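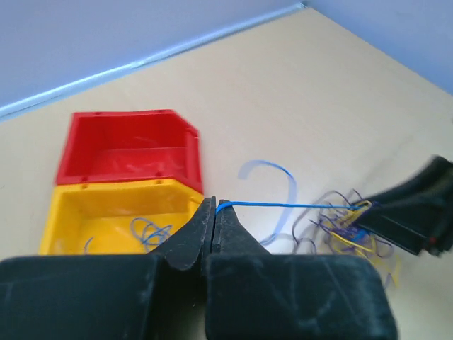

A thin blue wire held between two black gripper fingertips.

Clorham council leader steps down ahead of budget vote

The leader of Clorham Town Council gave up the post on Monday night, two days before members were due to vote on a revised budget that had already been sent back once. The resignation took effect at the close of the meeting. The deputy leader will chair council business until a successor is chosen.

In a short written statement, the outgoing leader said there was no longer enough support among members to carry the budget and that staying on would only delay a decision. The statement did not name a preferred successor. The former leader will keep a seat on the council as an ordinary member for the North Ward.

The governing group lost its majority in June, when 4 of its members left to sit as independents. They objected to the planned sale of the Jarnholm Street depot and to the way the sale had been brought forward, with the papers reaching members the afternoon before the meeting. The group has relied on case-by-case support from the smaller parties ever since. That support ran out last month over the transit contract.

The contract, which covers evening and weekend bus service on the east side of town, was due to go to Sitier, the company that already runs the weekday routes. Opposition members wanted it put out to bid again. They said the terms had changed so much during negotiations that other operators should be given another chance to compete. Town staff advised that a new round of bidding would leave the evening routes without cover for part of the winter. The motion to rebid failed on a tie, and the contract itself was then tabled.

Residents have been following the matter closely. A petition asking the council to keep the last bus to the MacRitchie neighborhood had about 800 signatures when it was handed to the clerk. The stop there is the only one within walking distance of the senior apartments, and the draft budget would end service to it at 7 p.m. The petition will be read into the record at the next regular meeting.

The budget vote set for Wednesday, November 7, 2018, has been taken off the agenda. Under the town charter, the council has to elect a leader before it can take up any spending measure that has been referred back. Nominations are open to all sitting members and must be made in writing to the clerk. If no candidate wins a majority on the first ballot, the two with the most votes go to a second. If that ballot is tied, the charter calls for the question to be held over for a week, with the deputy continuing in the chair.

Two names have been mentioned so far, one from each of the larger groups, but neither has filed papers. The independents said in a joint letter that they would back any candidate who agreed to take the depot sale off the table until spring. The governing group has not responded to the letter. The opposition said it would discuss the matter at its own meeting this week.

Town services are not affected in the meantime. The current budget runs through the end of December, and payroll and existing contracts are covered until then. The library hours approved in the summer also stay in place. Grant awards to neighborhood groups are on hold, and applicants who were expecting a letter this month should expect it later. Applications already received do not need to be sent in again.

The special meeting to elect a leader will be held in the upstairs chamber at Town Hall and is open to the public. The date will be posted on the notice board and on the town website once the clerk has confirmed it. Anyone who wants to speak must sign up at the door before the meeting is called to order. Written comments on the budget can still be sent to the clerk's office, marked Item 89.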